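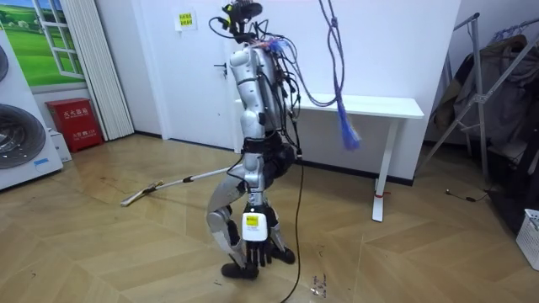

4 Cleaning the floor with the flat mop

This section covers setting up the Stidari flat mop and using it on herringbone and chevron floors with a wood-look surface. For carpeted areas see section 7. For spills of oil or solvent see section 10.

4.1 Before you start

1. Check that the floor covering is sealed and undamaged. Lifted plank ends, open joints and swollen edges must be repaired before any damp cleaning is carried out.

2. Move light items off the floor. Tables and cabinets may stay where they are, provided the mop head can pass under or alongside them.

3. Lift the hems of floor-length curtains and secure them above the floor. Pleated curtains should be folded along the existing pleats.

4. Route any cables clear of the area to be mopped. A cable that cannot be moved must be lifted before the mop head reaches it. Do not push the head over a cable.

5. Close doors that open into the room, and put out the wet floor sign at each entrance in use.

CAUTION: Fire equipment must remain accessible at all times. Do not stack moved items in front of a fire cabinet or a door, even for a short period.

CAUTION: Do not direct water or spray at air-conditioning units, wall sockets or extension leads. Floor-standing units are to be mopped up to, and the remaining strip wiped by hand with a wrung-out cloth.

4.2 Adjusting the pole

The pole is telescopic, with two sections joined at a collar. It is supplied fully closed.

1. Hold the lower section still and turn the collar anticlockwise until the upper section slides.

2. Draw out the upper section to working length. With the mop head flat on the floor, the end of the handle should reach the user's chin when the pole is upright.

3. Turn the collar clockwise until firm. Hand pressure only – pliers will crack the collar.

4. Lean lightly on the pole. If it shortens, release the collar, wipe both tubes dry and tighten again.

Note: Do not extend the pole past the stop mark. At least 10 cm of the inner tube must stay inside the outer tube.

4.3 Fitting the pad

1. Lay the pad on a clean surface with the backing strip facing up.

2. Place the head squarely on the strip and press down along its full length.

3. Check that no part of the pad is folded under. A folded pad leaves streaks and wears through at the crease.

4. Swing the pole from side to side. The connector should move freely and the head should stay flat.

Use the grey Rizk pad for dry dusting and the white Rizk pad for damp mopping. The pads are not interchangeable once used, as grit held in a dusting pad will scratch the floor if the pad is wetted.

4.4 Dry pass

Always carry out a dry pass first. Grit left in the bevels between planks turns to paste when wetted and is then difficult to remove.

1. Start at the wall furthest from the exit.

2. Set the head flat on the floor and push it forward in a straight line. Keep the pole low enough for the whole head to stay in contact.

3. At the end of each run, turn the head through a half circle without lifting it. Lifting the head drops the dust it has collected.

4. Overlap each run by 5 cm.

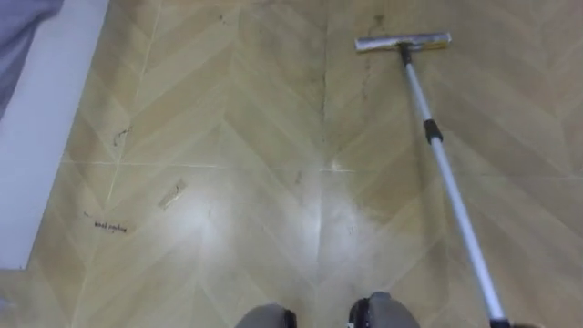
5. Where the pattern changes direction at a straight seam, continue across it without changing the angle of the head. Go over the seam a second time along its length, as dust collects there.

6. Finish at the exit. Gather the line of dust with a pan and brush, and shake the pad out over a bin.

Note: Work along the length of the room. It is not necessary to follow the individual planks, and attempting to do so leaves small triangles uncleaned where the points meet.

4.5 Damp pass

1. Fill the bucket with 5 litres of cool or lukewarm water. Hot water softens the surface coating.

2. Add 2 capfuls of Ullus neutral floor cleaner. Do not add more for heavy soiling. Repeat the pass instead.

3. Immerse the damp pad, then wring it out until it no longer drips when held up by one end.

4. Fit the pad as described in 4.3.

5. Mop in runs as for the dry pass, working backwards towards the exit so that the cleaned area is not walked on.

6. Rinse and wring the pad every 10 square metres, or sooner if the water film turns cloudy.

7. Change the water when the bottom of the bucket can no longer be seen.

CAUTION: No standing water may be left on the floor. Water that enters the joints will cause the edges to swell, and this damage is not covered by the Hunard flooring warranty.

4.6 Drying and checking

Leave the floor to dry with the door open where possible. Do not use a heater. Keep the signs in place until the floor has been checked by hand at the seams, which dry last.

Check the finish from a low angle, facing the window or the main light. Reflected light makes the grain hard to see but shows streaks clearly – move a pace to either side before deciding that a pale area is a mark.

Dull streaks running in the direction of mopping: too much cleaner. Repeat the damp pass with plain water.

Short curved marks: the head was turned too sharply, or the pad was too dry.

Sticky feel underfoot: residue from an earlier product. Carry out up to 2 plain water passes, allowing the floor to dry between them.

4.7 Care and storage

1. Remove the pad and wash it at 60 degrees or below, without fabric softener.

2. Wipe the head, the connector and the pole with a dry cloth.

3. Release the collar, close the pole and leave the collar slack. A collar stored under tension loses its grip.

4. Hang the mop by the handle with the head clear of the floor.

Replace the pad when the backing strip no longer holds or when the pile has flattened. Inspect the collar and connector each February and enter the result on the record sheet in section 10.

Section 4 last revised November 1, 2023.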